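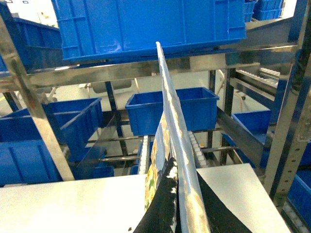

Adebayo Ezeani

Kanora will change the packaging film on its Plerby line of dried fruit and seed snacks in May. The new film is a single-material polypropylene, 17 percent lighter per pack than the laminate it replaces. Pack weights, prices and shelf life stay the same.

The film was tested over 11 months at the company's Prureck plant. Seal strength met the existing limit at all 16 line settings – including the fastest, where earlier samples had split at the lower seam. Sealing temperature was lowered by seven degrees.

Amadi will supply the film on rolls of the current width, so no filling equipment needs to be replaced. Retailers do not need to update bar codes or shelf plans. Stock in the old laminate will be sold through.

Material data sheets and sample packs are available on request from the Kanora trade desk, Prureck.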